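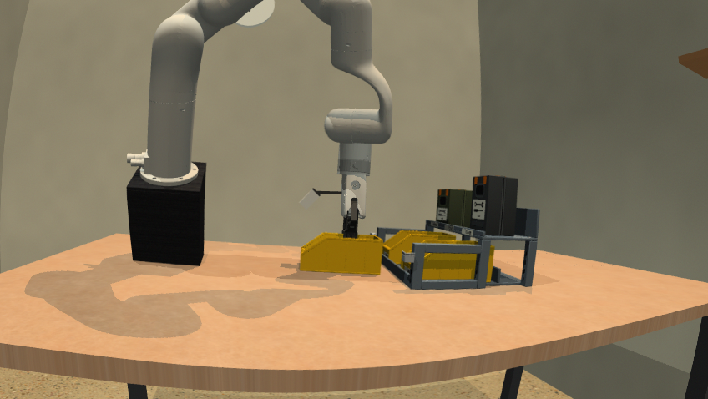
April 18, 2023

Open day. I'm writing this up in the back office with the last of the coffee, because if I leave it until tomorrow I will only remember the nice parts.

Group from Odberg came in first, a bit early, and we were still moving chairs. Vusumuzi Shezi took them through the hallway posters and talked long enough for me to get the bin cell loaded on the big screen. I owe him one for that. He is so good with visitors - he asks them what they do all day and then works the answer into everything he says afterward, so by the time they sat down they were already asking about their own shelves and their own parts.

We ran the whole thing in simulation, as agreed last week. Arm on its black pedestal, wooden table, the blue-gray rack with boxes up on the platform and yellow bins down in the lower part. I started with the arm over the bin that stands beside the rack, gripper pointing straight down with the fingertips at the rim, and left it paused there while I did my introduction. I'd like to keep that as the opening pose. People could look at it for as long as they wanted, and a woman in the second row got up and traced the shadow of the arm on the tabletop with her finger on the screen, which led us into a very nice chat about lighting that I hadn't planned at all.

The script I used was the Komow one, with the speed turned down. Full speed looks impressive but nobody can follow it, and I learned that the hard way at the last open day. Cycle limit set to 16 for the morning group. For the afternoon group I let it go up to 72 while we had the discussion, with the screen on mute in the background, so to speak, and that was a mistake. Everybody watched the arm and I was talking to the sides of their heads. Next time pause it during questions.

Questions I want to remember, in no special order:

How does the arm know where the rim is? I said that in this setup the bin pose comes straight from the simulator, and that a real cell would have to work it out from sensors. The man asking seemed a little let down, but he wrote it down, and he came back to it later with a good follow-up about bins that get bumped. I promised him we'd try a version with the bins shifted a bit at each reset.

Why is the gap between the near bin and the rack so narrow? Good eye. I didn't have a proper answer. It came in with the Pattinasarany layout and I never touched it. I should ask whether that spacing was measured somewhere or somebody just dragged the bin until it looked right.

Could you run it with their own boxes? Yes, if they send us sizes and weights. The ones on the platform now are an olive one and a black one with tool symbols on the labels, and they liked those, they said it looked like a real workshop shelf.

How many tries before you trust it? I told them we do 600 resets before we show a change to anyone outside, and 1,000 before we call it settled. Vusumuzi thinks I should have explained what a reset is first, and he's right, I could see a few blank faces.

One small hiccup: the laptop went to sleep between the two groups and the viewer came back with the wrong camera. Took me a few minutes to find the saved view again. I've now put it on the first button, so please, whoever uses that laptop, leave it there!

To do before the Skadamham visit in May:
- shifted bins at reset, even a rough version
- ask about the spacing in the layout
- one printed page on what a reset is and what the cycle limit does
- turn off sleep on the demo laptop
- more chairs, and please not the squeaky ones

Vusumuzi has the sign-in sheet and will type up the addresses. I have the leftover cookies in my drawer, come by if you'd like some.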